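집에서 만드는 로봇 팔, 비닐봉지부터 집게 해야 한다
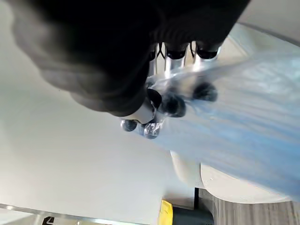 집에서 로봇 팔을 만드는 사람은 무엇부터 연습시켜야 할까? 나는 부품이 담긴 투명 비닐봉지라고 생각한다. 모양이 일정하지 않고, 작업대에 늘 굴러다니며, 실제로 치워야 하는 물건이기 때문이다.

공개된 제작기를 읽어 보면 첫 과제는 거의 정해져 있다. 색칠한 나무 블록을 집어 상자에 넣는 일이다. 나도 그렇게 시작했다. Wokley 프레임에 손목 카메라를 달고 블록을 옮기는 데까지 주말 저녁을 꽤 썼다. 블록은 금방 잘 집었다. 그런데 블록을 잘 집는 팔은 우리 집에서 할 일이 없었다. 내 방에는 치울 블록이 없다.

작업대에 실제로 있는 것은 봉지에 든 부품이다. 은색 금속 원통에 검은 마개 같은 끝이 달린 것, 검고 둥근 손잡이 모양의 것들이 한 봉지에 같이 들어 있다. 옆에는 반투명한 파란 비닐이 펼쳐져 있다. 사람 손이라면 보지 않고도 봉지 귀퉁이를 잡아 옮긴다. 로봇에게는 어려운 문제가 한꺼번에 걸린다. 비닐 주름에 빛이 하얗게 반사되고, 안의 물건은 윤곽이 흐려지고, 손목 카메라 화면의 절반 가까이를 집게 손가락이 가려 버린다.

카메라를 위에 하나 더 달면 되지 않느냐는 말을 공유 공방에서 자주 듣는다. 맞는 말이지만 나는 나중 일로 미루는 편이다. 집 책상에는 기둥을 세울 자리가 마땅치 않고, 카메라가 늘어나면 보정할 것도 늘어난다. 집게 손가락을 조금 얇게 다시 뽑고 카메라 각도를 바꾸는 쪽이 싸다. 손가락 한 쌍을 출력하는 데 우리 공방의 Cundeo 프린터로 약 80분이 걸린다. 저녁 먹기 전에 걸어 두면 된다.

봉지 연습에는 반론도 있다. 성공률이 낮아서 초보자가 금방 지친다는 것이다. 나도 첫날에는 30번을 시도해서 네 번 들어 올렸다. 블록이었다면 그날로 끝났을 일이다. 하지만 실패한 기록을 보면 원인이 꽤 분명했다. 내려가는 높이가 몇 밀리미터 높았거나, 주름이 없는 쪽을 눌렀거나, 닫는 힘이 약했다. 블록만 집을 때는 이런 값이 대충 맞아도 넘어가서 잘못된 줄 몰랐다.

공방에서 함께 쓰는 장비라면 더 그렇다. 다음 사람이 올려놓을 물건을 미리 고를 수 없다. 시연용으로 잘 맞춰 둔 팔은 시연이 끝나면 선반으로 간다. Ladomton 쪽 키트를 산 옆자리 팀도 블록 시연까지만 하고 두 달째 전원을 넣지 않고 있다. 키트가 나빠서 그런 것은 아니라고 본다. 그다음에 시킬 일을 정하지 않은 탓이 크다.

그래서 처음 만드는 사람에게는 블록 연습을 하루로 끝내라고 말한다. 둘째 날부터는 자기 책상에 있는 물건을 그대로 올린다. 흰 상판에 투명한 비닐이면 카메라 입장에서는 조건이 나쁘지만, 우리 집 상판이 흰색이니 거기에 맞추는 수밖에 없다. 나는 지금 봉지를 집어 서랍 앞까지 옮기는 동작을 맞추고 있다. 서랍을 여는 것은 아직 손으로 한다.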